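Water Loss from Whole Fruit Stored at Room Temperature
Azadeh Abbasi and Parviz Najafi
Project report, submitted 2023-01-10

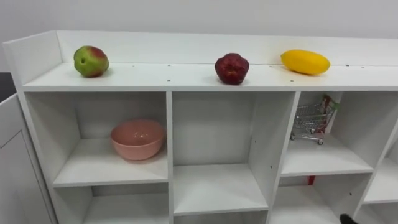

1. Background

Fruit continues to lose water after harvest. Most of the loss takes place through the skin and the stem scar, and the rate depends on the difference in water vapor pressure between the inside of the fruit and the surrounding air. Sellers care about this because fruit is priced by weight. Households notice it later, when the skin wrinkles and the flesh goes soft.

The Bornbridge food science course asks each pair to choose a storage variable and measure its effect on one crop. We chose humidity and worked with apples. Temperature was held at 20 °C throughout, which is warmer than commercial storage but close to an ordinary kitchen.

2. Materials

The apples were a single cultivar bought in one lot from the Purby market. Fruit with bruises, cuts or a missing stem was rejected. The remaining 30 apples were wiped with a dry cloth, numbered on a paper tag tied to the stem, and divided between two groups by drawing tags from a bag. Total starting mass was 5,366 g, of which the humid group made up 2,683 g.

Weighing was done on a Gredosen bench scale reading to 0.1 g. The scale was checked with a 100 g reference mass before each session. It was never off by more than one step of the last digit, and no correction was applied.

3. Method

The dry group was kept on an open wire tray. The humid group was kept on an identical tray inside a lidded plastic box with a dish of salt slurry at the bottom. Sodium chloride slurry holds the air above it at close to 75 percent relative humidity. The lid was opened only for weighing.

Each apple was weighed once a day at the same hour, always in tag order. Tags stayed on during weighing and their mass was subtracted afterward. We did not measure firmness. A penetrometer test destroys the sample, and we had too few apples to set any aside.

4. Results

Both groups lost mass at a nearly constant daily rate after the first day. The first reading was less regular in the humid group, probably because the box air had not yet settled. Loss in the dry group was roughly double that in the humid group by the end of the run. Smaller apples lost a larger share of their mass than bigger ones in both groups, as expected from their higher ratio of surface to volume.

Tag 14 in the dry group lost far more than its neighbors. When cut open it had a split near the core that reached the stem cavity. We left it in the raw table and took it out of the group mean.

5. Discussion

The model in the Vigfúsdóttir handout treats the skin as a fixed resistance and predicts a straight line. Our data fit this well over the period measured. The model has no term for respiration, which also removes mass as carbon dioxide. At room temperature this share is small compared with water but should not be zero, and it would raise the loss in both groups.

The main weakness is air movement. The open tray stood in a room with a ventilation grille, while the box air was still. Part of the difference between groups must come from this and cannot be assigned to humidity. A better design would put both groups in boxes, with a different salt in each. Magnesium chloride would give a dry box at about 33 percent.

6. Further work

We plan to repeat the run in February with two boxes and a humidity logger in each. Waxed and unwaxed fruit will be kept separate. The supplier could not tell us whether the present lot had been waxed.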